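Trolham sets its equipment budget for home robotics work

February 11, 2019

The Trolham workshop has settled its equipment plan for the coming year, and for the first time the biggest line goes to hand-held grippers. The plan covers 20 new grippers, 2 charging cabinets and a spare-parts drawer that should finally put an end to the long waits for replacement pads!

The work itself is household work — folding clothes, making beds, clearing tables, putting things back on shelves. People do these jobs in ordinary rooms with a gripper in each hand, and the recordings are used to teach robot arms the same moves. It sounds simple until you try it with a soft sweater, and that is a big part of why the planning group wanted more tools and fewer big machines.
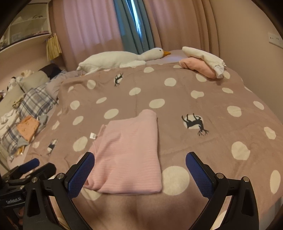
Folding work on a bed, with a pale pink knit sweater between the open gripper fingers.

Last year's plan looked very different. It set money aside for one fixed arm and a bench to go with it, and the bench would have taken up most of the back room in Didthorpe. When the group went through its job list in October, 124 tasks in all, most of them turned out to need a tool you can carry up a flight of stairs. The arm has been moved to next year's list, and the bench has been dropped.

Delivery will come in two parts. Erkar is handling the order and will send 13 grippers first, with the remaining seven to follow once the first set has been checked and labeled. Service and repairs go to Đorđević, whose shop is close enough that a broken finger can be dropped off in the morning and picked up the same day. That alone has people here very excited.

The budget also leaves room for the small stuff that got forgotten last time: grip pads, screws, padded carrying bags, spare cables and a proper label printer. Pads get their own line this year, ordered in bulk and shared between both sites, and each team will keep a simple log of what it uses so that next year's figure rests on real numbers.

Teams that want to be part of the first round should send in their room list and preferred hours to the Trolham office. A short training session on care and cleaning will be held in Didthorpe before the first set goes out — bring a few clothes to fold, the thicker and floppier the better.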